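What the Second Arm Costs

Budgeting for a small manipulation cell at Drastero
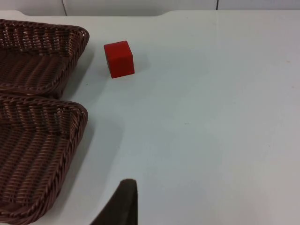 The pick-and-place station from the wrist camera: two woven baskets, one red cube, and a finger of the gripper.

The quote for the arm took up one page. The spreadsheet that İlker Dursun built around it took up eleven, and most of the later pages were written after the first purchase order had gone out.

Dursun plans equipment for Drastero, a contract packing company that wants to automate the sorting of small, light goods. The first arm was bought in July on a capital line approved for hardware only. The second is now under review, and this time the request covers the cell as a whole.

His main revision concerns the end of the arm. Gripper fingers were entered in the first budget as part of the gripper, with no replacement schedule. They are now a consumable. The plan calls for a fresh pair every 200 hours of operation and a spare set on the shelf, with the part number recorded in the maintenance log.

Cameras moved in the other direction. The original plan had an overhead unit on a fixed mast, priced at $3,000 with the bracket and calibration target. Dursun has deferred it for the second cell and kept the wrist camera, which was $2,000 installed. A wrist view has known limits. It moves with the arm, and anything near the fingers tends to be out of focus. For placing single items into open trays he considers it adequate. For stacked goods he does not, and the mast remains in the plan as an option with its own approval date.

Cable is a separate line. A wrist camera needs a lead that survives repeated rotation, and the standard one supplied by Vudari carries no flex rating. The rated version has a longer lead time, so it is ordered with the arm.

Recep Özkan runs the trials and had a different list of corrections. Test objects had no budget at all in the first round. His requests are modest: plain blocks, shallow trays, a pale matte table. He asks for duplicates of everything, bought in one order, so that a damaged item can be replaced with the same item. He also wants the table specified by finish as well as size, as glare cost him around 2 weeks of threshold tuning on an earlier bench.

"People argue over arm repeatability and then buy the table last," Özkan says. "I would price the table first."

Labor is still the largest uncertain figure. Integration was quoted by Doreck as a fixed sum, but acceptance testing was left to the customer. The revised request books Özkan's hours against the project from delivery to sign-off, including retests after any change of fingers.

Software support from Lui renews annually and has been moved to the operating budget. The arm itself is unchanged from the first order - same model, same reach, same controller.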